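Workshop & Home Automation Board
General discussion
Topic: Are the machines ready to do the chores yet, or am I still the machine

torquewrench_hobart
Wed 14 September 2022
We put a Hestura arm in at work in August. It takes brackets out of one tray and puts them in another tray, and it does this beautifully as long as the first tray has been loaded by me, square, with all the brackets facing the same way. So I now have a new job, and the new job is tidying up for a robot.
Which got me wondering about home. The ads have a machine folding towels in a kitchen with one lemon in it. My kitchen has considerably more than one lemon in it. Is anybody on here getting useful household work out of anything with a motor, dishwashers and washing machines excluded?

biscuit_tin
Why are we excluding dishwashers? A dishwasher is a robot that had the good sense not to grow arms. Mine has run every night for years and has never once asked me to line up the brackets.

torquewrench_hobart
Because you load it, biscuit. You're the arm.

mallee_rooter
I've got the Skarbridge vacuum. It does the hall and the lounge and then goes under the couch to think. I'd give it a pass mark. Cost me less than a decent push mower and the dog has stopped barking at it.
My theory is that floors are solved and everything above the ankle isn't.

greyscale_ned
Disagree with mallee. Above the ankle is mostly solved too, it's just priced for factories. We've got a Lalik cell that picks 16 different part shapes out of a bin, all jumbled, under bad lights. If it can do that it can pick up a drink bottle and pass it to somebody. The hand part is finished engineering. What's missing is a cheap one.

pivot_and_slide
"Pick up a drink bottle and pass it to somebody" is carrying a lot of weight there, Ned. Your bin parts are rigid, they're all in the bin, and I'd bet a carton that not one of them is see-through.
Passing a bottle from one hand to the other is a good test because we all do it without noticing. Look at what's involved. Clear plastic, clear water, a wall that squashes if you grip it like a bracket, and the second hand has to be somewhere sensible before the first one lets go. And then look at the sort of house it has to happen in.

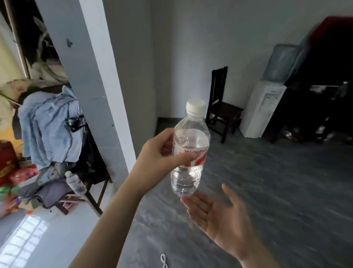
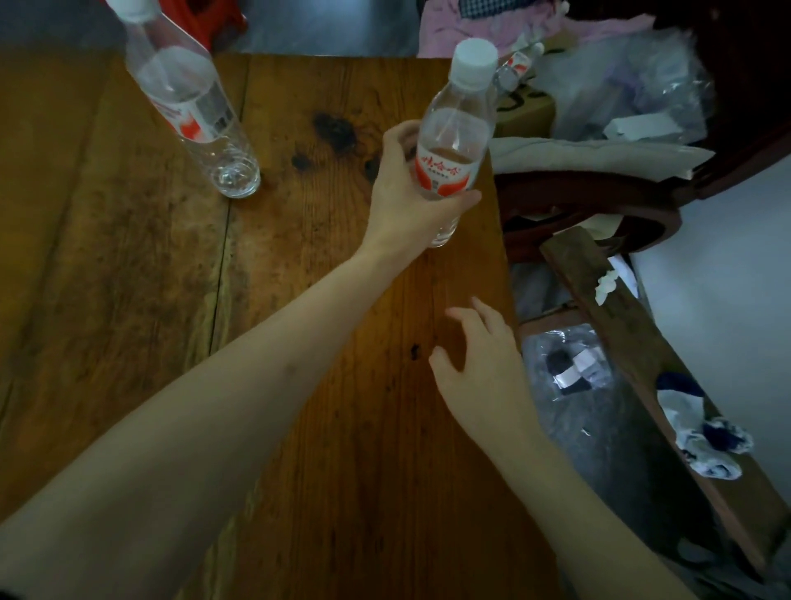

Reply 7
greyscale_ned
Fine, but all that is clutter, and clutter is a vision problem, and vision gets better every year. A socks-on-the-bench problem isn't a law of physics.

biscuit_tin
At my place it may well be a law of physics.

pivot_and_slide
It's a touch problem as much as a vision one. Watch yourself do it. The free hand is already half-shaped for the bottle before it gets there, and you ease off with the first hand when you feel the weight shift. I tried to program the same thing on our old Nikolaidis pair a few winters back. Full bottle, fine. Half-full bottle, it sloshed, the force reading jumped, and the left arm decided it had been robbed and clamped down. We mopped a lot.
Out of 2000 tries logged we had 122 drops, and that was on a bare bench with black tape round the bottle so the camera could find it. Nobody's kitchen comes with black tape.

mallee_rooter
122 in 2000 isn't that bad? My teenager would kill for those numbers.

pivot_and_slide
Your teenager doesn't need a safety fence.

torquewrench_hobart
That's more or less where I've landed. The arm at work is faster than me at the one thing and useless the second a bracket is upside down. I can walk into a stranger's place, find the water among whatever's on the chairs and have the cap off before anybody has calibrated anything.

greyscale_ned
You're all going to feel silly in 20 years.

biscuit_tin
Ned, in 20 years I intend to be the thing on the chair that the robot has to work around.

quietgrader
Long-time lurker, I work in packing. One thing I'd add to Ned's side: the chores don't have to be done our way. We stopped trying to get a machine to pack cartons like a person packs them and changed the carton. Took a fortnight of arguing and one new supplier. If the bottle had a flat handle on it, pivot's mop stays in the cupboard.

pivot_and_slide
Agreed for a packing line, because you own the carton. At home you'd be redesigning every object in the house for the convenience of the help. I suppose the gentry did it with staircases.

mallee_rooter
Back to the practical end for a second. Has anyone got the Skarbridge to stop eating phone cables? Mine found one on Sunday and wore it like a scarf.

torquewrench_hobart
Pick the cables up before you run it.

mallee_rooter
So I'm the arm as well. Righto.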